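Home | Articles | Topics | Random page

We use cookies to improve this site. Accept

Hand-held demonstration is a way of gathering examples for a learning system. A person works a gripper by hand, and its camera records each try.
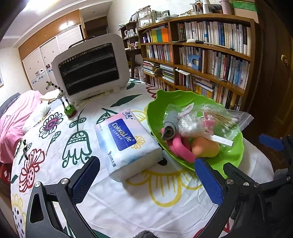
The Galberg set holds 1,853 demonstrations – 677 of them recorded in homes. Household items vary in shape and stiffness, from a soft pack of tissues to a green plastic bowl of small things. Both jaws carry blue pads.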